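Sorting Out the Shed: Where Does a Shared Kit Store Lose Its Stuff?

My project started with a missing trowel. I'd joined the Storkside community garden in July, mainly to get out of my room, and spent my whole first morning looking for something to dig with. Nine people told me where the trowels lived and I got several different answers! So when we had to pick a topic on how groups share things, I knew what mine would be.

I asked members to fill in a short slip every time they borrowed a tool – what it was, where they found it, where they put it back. I ended up with 261 slips, of which 84 had the last bit left blank (mostly people in a hurry to get home, I think). I also sat down with 5 members for a longer chat, which was easily my favourite part, although my notes from those are a mess.

What came out strongest was that people put things back where they had found them, even if that was the wrong place. One misplaced hand fork could stay lost for weeks that way. Open shelves and bins did better than the old cupboard, and things people could carry in one hand came back more often than the heavy stuff.

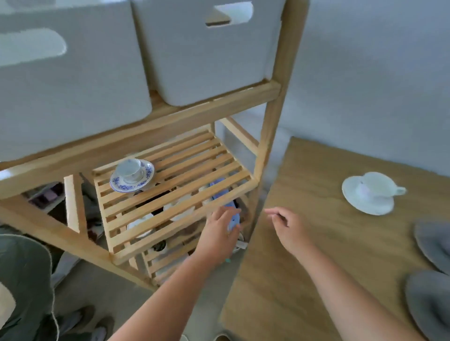

Soledad Lorente told me she didn't think storage was the problem at all, and that people would return tools properly if they were shown once, slowly, on their first day. I hadn't planned to look at that, so I went back through the slips, and newer members did leave more blanks. It's only a hint, as roughly 30 slips had no name on them.

If I did it again I'd make the slip shorter and run it through winter too, when fewer people come. I'd also ask about the shared gloves, which I forgot completely. The trowels are now on a hook by the door.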